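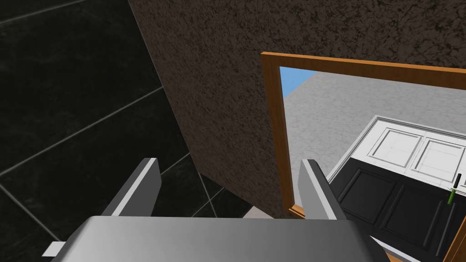
Gripper with its two fingers apart, computer rendering

Week 5 – Docking and capture

Okay, last time we left our cargo ship, Tasus, parked 22 meters below the station, and I promised we'd bring it in. Closing speed first. Take the 2740 kg figure from your sheet and work out the momentum at 8 cm per second – write the units down, please! I took off a lot of points for that in September.

Then read the Dredow chapter on relative motion (skip the bit on tethers, I find it confusing too). We'll do plane changes next week, so bring a calculator.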